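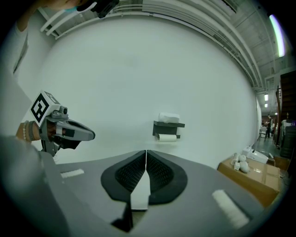

Dark shelf on the white wall, cloth folded on top, paper roll under.

2024-10-06

Wall shelf / towel corner, continued. Finally got to the list from July.

Shelf stays where it is. Checked for level, 3 mm low on the left over the whole length, not worth rehanging. Screws tight. The Furnach anchors from the first try were junk, pulled two of them and used the Jarnell ones. Filled the old holes, needs a second coat of white once the filler has set. Sand lightly, dont gouge it like the last patch.

Paper roll: hangs under the shelf, horizontal. Tears fine one-handed if you pull down and toward you. Pulling straight out just unrolls it onto the floor. The 22 cm rolls fit, the wide ones do not – stop ordering the wide ones. Doherty sells a case for less than we've been paying, 50 rolls, will need somewhere to put them.

Cloth on top. One only, folded, for the bench. Not for hands, not for solvent. Swap it when it goes gray. Spares go in the drawer.

Pipes up high on the wall: dusted what I could reach from the step. Left the bend for next time, need the longer brush. Do NOT hang anything off them, tape included. Bracket near the left end looks ok, gave it a push, no play.

Wall paint. Brellivex wipe-down spray works on pencil and most fingerprints, does nothing for marker. Tried 800 grit on one marker line by the door, took the shine off and you can see the spot from across the room now. So no sanding on the gloss. Repaint that bit with the filler patches, same day, same brush.

To do
– second coat over filler
– order narrow rolls
– longer brush for pipes
– lable the spares drawer
– ask if anyone wants a hook under the shelf, right side, before I put the drill away

Stopped there, out of filler anyway.

Recent entries
Bench drawer sort-out
Filler test, two brands
Step stool feet replaced
July wall list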